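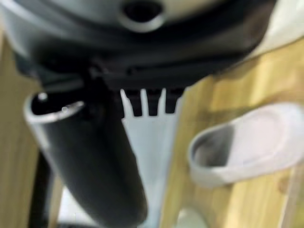
Subject: Re: gripper stalls on thin flat things

Last updated: September 2026

Hi all,

Great thread, and I think I can add to it! Quoting the part that got me going:

> Our Drokell arm started throwing a grip fault on cutlery and
> nothing else. Cups fine, sponges fine. It closes, reports
> "object held", lifts, and then halfway to the rack the force
> reading drops to zero and the whole thing stops with the
> fingers still squeezing. Reset clears it. Has anyone seen this
> on forks in particular?

Yes, yes, yes. We had exactly this on the Kubo bench in January and it drove us up the wall for 27 days. A fork lying flat on a wooden tabletop is a lovely hard case, by the way. There is so little height to grab, and with a thick rounded fingertip you are as likely to be pressing on the table as on the fork.

That was our fault in the end. The finger touched wood, the force climbed past the limit, and the controller happily called it a grasp. On the lift there was nothing left to push against (or the fork came along by one edge and twisted out), so the reading fell away and the safety stop kicked in. The stop was doing its job perfectly!

What fixed it for us:

- Zero the force sensor just above the table, every pick, before closing.
- Ignore any "held" flag until the arm has risen 6 mm.
- Raise the log rate to 1000 Hz. At the old rate the table contact was hidden completely.

We have run 1605 picks since then and the fault has come back twice, both times after somebody swapped a finger and skipped the zeroing. Please keep your hands clear while you reset, too. Ours finishes closing before it opens, and it is quicker than you'd think.

If you can post a force trace from one bad pick I would love to see it. I have the Verkik plotting script ready to go.

Cheers from the Kubo bench

Recent threads
Re: Drokell wrist cable rubbing at full twist
Fingertip covers, which ones last?
Verkik script fails on empty logs

Gudard users list | Contact the list owner | Back to top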